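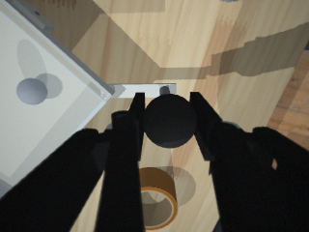 ## Visit to the Hastano distribution center: automated sorting and the packing staff

A delegation from the Grosetti Institute for Workplace Practice visited the Hastano distribution center in July. The purpose of the visit was to learn how the introduction of robot arms in the small-parts section has affected the people employed there. The delegation was received by Genji Wada, operations manager, and Hinata Tanabe, who leads the training program for packing staff.

### The site

Hastano supplies replacement parts to repair shops. The center employs 300 people, most of them in receiving, sorting and packing. Small parts arrive in mixed lots and were until recently sorted entirely by hand. The company has now installed arms at 5 sorting stations, using control software from Zarnero. The remaining stations continue to be run manually, and the company has no present plan to convert them.

### Simulation before the floor

The first part of the visit took place in the training room, where every new handling task is built and tried in simulation before it is released to a station. The exercise on display used a wooden tabletop, a white tray and plain spheres as stand-ins for parts, with a dark sphere held between the two fingers of the gripper and a smaller gray one in the tray. A roll of brown packing tape had been included on the table. Ms. Tanabe explained that trainees are encouraged to add ordinary objects of this kind, as real benches are seldom clear.

Packing staff take part in this work directly. Each trainee spends 3 weeks in the training room and learns to set up a task, change the layout of the bench and judge whether a grip is acceptable. No programming background is required. Several members of the delegation asked whether rendered spheres could prepare anyone for gaskets and springs. Ms. Tanabe answered that they could do so only in part, and that the second half of the course is held at a live station for that reason.

### Changes in daily work

Mr. Wada then led the group through the sorting hall. Employees at the automated stations no longer spend the shift reaching into bins. They load trays, watch the queue and deal with the parts the arm sets aside. Staff rotate between automated and manual stations every two hours.

Opinions among the employees were mixed. One packer reported less pain in her shoulders and said she would not wish to return to the old arrangement. A colleague at the next station found the work more tiring in a different way – he must stay alert during long periods when little is asked of him. Two others remarked that conversation had become harder, because the automated stations stand farther apart than the old benches.

The delegation also asked about pay. Employees who complete the training receive a higher grade after 15 shifts at an automated station. Night staff have had less access to the course so far, and Mr. Wada acknowledged that this remains a source of complaint. A second training room, to be named Yoshida after the building's former owner, is planned for their use.

### Points for follow-up

The delegation has asked Hastano for the following:

- the rotation schedule for the night shift
- the written criteria for promotion to the higher grade
- any records of reported strain injuries from before and after the installation

Ms. Tanabe has agreed to host a smaller group later in the year – this time during the live half of the course. Members who wish to attend should inform the Institute office and state whether they require safety shoes.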